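Zurück an die Longe

Mein Wallach Dixit ist seit dem Frühjahr wieder im Training, und weil mich einige gefragt haben, wie wir nach der langen Pause angefangen haben, schreibe ich es einmal zusammenhängend auf. Vieles davon stammt von meiner Reitlehrerin Mekdes Tesfamariam, bei der ich seit vier Jahren Unterricht nehme. Den Rest habe ich mir angelesen oder falsch gemacht.

Die ersten Wochen bin ich gar nicht geritten. Wir haben im Schritt an der Hand gearbeitet, erst auf der langen Seite, dann auf großen Linien durch die ganze Bahn. Dixit ist links hohl und drängt mit der rechten Schulter nach außen. Vom Sattel aus habe ich das jahrelang mit dem äußeren Zügel zu korrigieren versucht, mit mäßigem Erfolg. Wenn man daneben geht, sieht man, was die Hinterbeine dabei tun. Das linke tritt ordentlich vor, das rechte weicht zur Seite aus, sobald die Linie enger wird.

Danach kam die Longe. Ich benutze einen Kappzaum aus Leder mit leicht gepolstertem Nasenteil, keine Ausbinder. Darüber gibt es am Stall regelmäßig Diskussionen. Indira Shetty, deren Stute in der Box nebenan steht, longiert mit Dreieckszügeln und kommt damit gut zurecht. Bei Dixit führt alles, was fest verschnallt ist, dazu, dass er sich auf den Zügel legt und den Rücken wegdrückt. Ohne Ausbinder hat es länger gedauert, bis er den Hals fallen ließ, aber er tut es inzwischen von allein, meistens nach der zweiten oder dritten Runde im Trab.

Eine Einheit dauert bei uns nie länger als zwanzig Minuten, Schritt eingerechnet. Handwechsel alle paar Minuten, viele Übergänge, zwischendurch die Zirkellinie verlassen und ein Stück geradeaus mitgehen. Galopp habe ich erst im Juli dazugenommen, und auch da nur ein paar Sprünge auf der rechten Hand, weil ihm die leichter fällt.
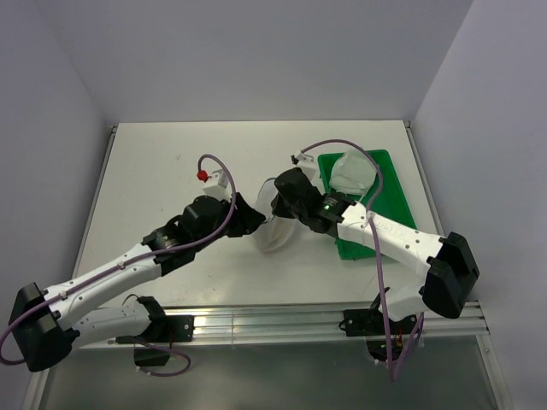 Zum Reiten selbst. Der Sattel passte nach der Pause nicht mehr, das war absehbar. Er hatte hinter der Schulter deutlich Muskulatur verloren, und der alte Dressursattel lag dort auf wie ein Brett. Die Sattlerin hat 60 Euro für die Kontrolle berechnet und mir geraten, mit dem Umpolstern noch zu warten, bis sich der Rücken wieder verändert hat. Bis dahin reite ich mit einer Korrekturunterlage, die vorne dicker ist. Schön ist das nicht, aber es geht.

Am Anfang war ich nur im Schritt und leichten Trab unterwegs, viel auf gebogenen Linien. Schulterherein reiten wir auf der rechten Hand wieder ganz ordentlich. Links verliert er nach wenigen Metern den Takt, und dann höre ich auf und reite eine Volte. Mekdes besteht darauf, dass ich die Lektion abbreche, bevor er sich festmacht. Früher hätte ich mich bis zum Ende der langen Seite durchgekämpft. Meine Hand ist dabei leider immer noch zu unruhig, vor allem die linke, und auf dem Video von der letzten Stunde sieht man das ziemlich deutlich.

Einmal in der Woche gehen wir ins Gelände. Hinter dem Stall gibt es einen Feldweg mit einer leichten Steigung, vielleicht ein halber Kilometer, den reiten wir im Schritt am langen Zügel hinauf und auf demselben Weg zurück. Bergab lasse ich mir Zeit. Er stolpert dort noch gelegentlich, wenn er müde ist.

Im Herbst möchte ich zu einem Kurs nach Rustidville, zwei Tage Handarbeit und Sitzschulung. Die Fahrt dauert mit Hänger bis zu 4 Stunden, und ich bin noch nicht sicher, ob ich ihn mitnehme oder nur zuschaue – verladen lässt er sich gut, aber er frisst in fremden Boxen schlecht. Anmeldeschluss ist in ein paar Wochen, vorher soll die Sattlerin noch einmal kommen.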